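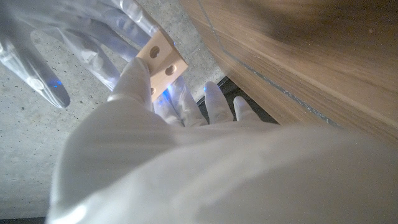 3.2 Block, Cap and Work Surface

The Pistmont set pairs a small wooden block with a red cap. Each trial uses one block and one cap, and the two parts are laid out separately before timing begins. The block is close to a cube, so its orientation about the vertical axis gives little help in seating the cap. We treated all four headings as equivalent in scoring.

Trials took place on a wooden table. A thin gray border, parallel to the table edges, marks the area in which parts may be placed. Parts found outside the border at the end of a trial were logged as dropped – a stricter rule than the one used by Kozłowski, where only parts reaching the floor were counted.
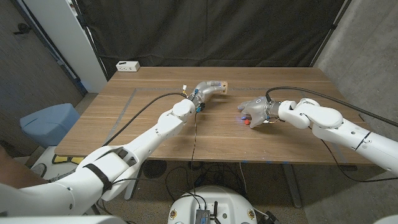 Figure 2. Block held just above the tabletop, with the red part resting on the wood.

The block is lifted first and the cap is brought to it above the table. Seating the cap with the block flat on the surface was allowed in the Prendley protocol but is excluded here, as the table then absorbs most of the alignment error.

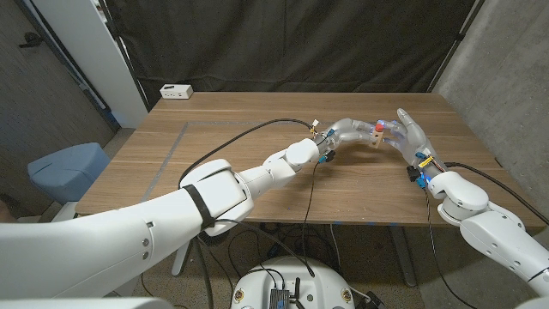 A trial is scored as complete when the cap stays on top of the block for 2 seconds without support. Of roughly 3000 recorded trials, 2287 were retained for analysis. Trials in which the cap was laid out upside down were removed before scoring.

9 shares | 2 comments
Contact | © Wudurgate Papers | Back to top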